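Call for Participants: The Prultwood Moving Diary Study

7 min read

The Weminix Center for Household Research invites adults who expect to change their home address in the coming months to take part in the Prultwood Moving Diary Study. The study is concerned with the decisions people make about their belongings before, during, and after a move: what is kept, what is given away, what is put in storage, and what is still in a box long after the last truck has left.

Invitations have been mailed to 4,000 addresses in the Prultwood area. This open call is addressed to everyone else who meets the conditions below, including people who are moving into the area from another part of the country. A total of 300 participants will be enrolled. Persons who received a mailed invitation should reply using the form enclosed with it and should not apply a second time through this call.

Background

Most research on moving looks at cost, distance, and the reasons for leaving. Much less is known about the ordinary work of sorting a household. A family may discuss for a week whether to take a kitchen table and then pack a drawer of old cables without a word. One person may sell nearly everything and buy it again at the other end. Another may pay for a storage unit for longer than the contents would seem to justify. Decisions of this kind affect household budgets, the amount of usable goods that go to landfill, and the demand placed on local donation centers, many of which see large and sudden increases at the end of each month.

An earlier pilot, carried out with residents of the Mwaipopo apartments, suggested that people remember these decisions poorly. When they were interviewed after the move, participants tended to describe a plan that was clearer and more orderly than the one recorded in their own diaries. Several had no memory of items they had written about at length. For this reason the main study relies on short entries made at the time, with interviews used only to fill in what the entries leave open.

The pilot also showed that large furniture gave participants less trouble than expected. The longest entries were often about things of middling size that did not belong clearly to any room — sports gear, cushions, pet supplies, a lamp without a shade, items whose use was known to only one member of the household. These are the things that travel in the back seat of the car or are set down on the floor of the new place until someone decides.

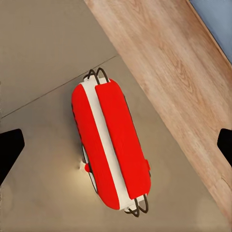

Red and white, with rounded ends.

Who may apply

Applicants must be at least eighteen years of age and must expect to move their main residence during the study period. Renters and owners are equally welcome, as are people moving into or out of shared housing, student housing, or the home of a relative. There is no minimum distance. A move to another unit in the same building qualifies.

Only one person from each household may enroll as the named participant. Other adults in the household may add to the diary if they wish, provided that they have signed the additional consent form. Entries should not be made by children, although children may of course be mentioned in them. We ask that minors be referred to by initial only.

Applicants need to be able to write or dictate in English or Spanish. Diaries may be kept on paper or by phone, and a person may change from one to the other during the study by telling the study office. A recorded voice line is provided for those who prefer not to write.

The following persons are not eligible: employees of moving and storage companies, employees of the Center and members of their households, and anyone who took part in the pilot. People who are moving under a court order or as part of a legal dispute over property are asked to contact the office before applying, so that the confidentiality terms can be explained in full.

What participation involves

The study runs for five months from the date of enrollment. The first group will begin in February. Later groups will be admitted as places allow.

Participants will be asked to do the following:

Complete an opening questionnaire on the household, the present home, and the expected move. This may be done by mail, by phone, or in person at the study office in the Cundosska Building.

Keep a diary. In the weeks before and after the move, an entry is requested whenever a decision is made about an item or group of items. An entry may be a single line. "Kept the blue chairs, argued about it" is a complete and useful entry. At other times, one entry each week is enough, even if it says only that nothing was decided.

Take part in two interviews by phone, one shortly after the move and one at the close of the study. Interviews are held in the daytime or early evening. Participants who work nights may request another time.

Complete a closing questionnaire on what has been unpacked, replaced, returned to storage, or disposed of.

No one from the Center will visit the home, inspect belongings, or place a value on anything. Participants are not asked to change their plans in any way, and the study office does not give advice on packing, movers, leases, or storage contracts. A list of local services is available on request from the public library in Prultwood.

Storage, cabinets, and things left behind

A separate section of the diary deals with built-in storage. In the pilot, closets and cabinets that stay with the home turned out to have a strong influence on what was kept. Participants often measured the new home by its cupboards before they measured it by its rooms. Some discarded items in good condition when they learned that the next kitchen had fewer shelves. Others left things behind for the next resident, with or without an agreement, and a few found on arrival that someone had done the same for them.

Participants will therefore be asked to note, in their own words, where items were stored in the old home and where they were placed in the new one. Drawings are welcome and need not be to scale. Entries about items that were forgotten, found at the back of a cabinet, or discovered after many years are of particular interest to the research team.

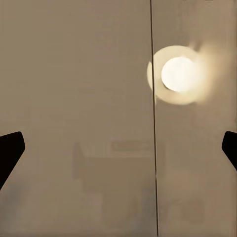
What happens to my place in the study if the move falls through after I have already kept the diary for a month? one person asked in response to a draft of this call, adding that the sale of their home had collapsed twice and that most of the boxes had been packed both times.

Such cases are within the scope of the study. A participant whose move is delayed or canceled will remain enrolled and should go on keeping the diary if willing to do so. The decision to unpack is a decision about belongings and should be recorded in the same manner as any other. Payment is not affected by whether the move takes place.

Payment

Each participant who completes the study will receive $200. One half is paid after the first interview and the remainder after the closing questionnaire has been received. Payment is made by check or prepaid card, according to the preference stated at enrollment. Participants who withdraw after the first interview will keep the first payment.

Additional adults who add to a household diary are not paid separately. Postage and the cost of calls to the voice line are covered by the Center. Payments may count as taxable income, and participants who receive public benefits may wish to check whether a payment of this size must be reported.

Confidentiality and consent

Diaries will be stored under a code and kept apart from names and addresses. Passages may be quoted in reports and teaching materials, but names, street addresses, and other details that could identify a household will be removed or changed. Participants may mark any entry as not to be quoted. They may also ask for the return of a paper diary once it has been copied.

Information about the contents of a home is sensitive, and participants are advised not to record account numbers, alarm codes, or the location of cash, firearms, or prescription medicines. If such details appear in an entry, they will be blacked out by the study office before the entry is read by the research team.

Taking part is voluntary. A participant may withdraw at any time without giving a reason, and may ask that all entries made up to that point be destroyed. This request can be honored until the start of the analysis stage. The date of that stage will be stated in the consent form.

How to apply

Application forms may be collected from the study office, ground floor, Cundosska Building, or requested by phone or mail. The form asks for contact details, the type of home being left, the type of home being entered (if known), and the month in which the move is expected. An exact moving date is not needed. Applicants who have not yet found a new home may leave that part blank.

Forms are reviewed in the order received. The Center aims to include a mix of household sizes and housing types, and for this reason some eligible applicants may be placed on a waiting list. All applicants will be told of the outcome in writing. Those on the waiting list who move before a place becomes available cannot be enrolled afterward, but may ask to be informed of the findings.

The study office is open to visitors on Wednesday from 9:00 a.m. until 6:30 p.m. and at other times by appointment. The entrance on the parking lot side has a ramp and an automatic door. Large-print forms and forms in Spanish are kept at the front desk. Persons who need an interpreter, including a sign language interpreter, should say so when they first make contact.

Completed forms should be placed in a sealed envelope marked "Moving Diary" and returned to the front desk or mailed to the Weminix Center for Household Research, Prultwood Moving Diary Study, Cundosska Building.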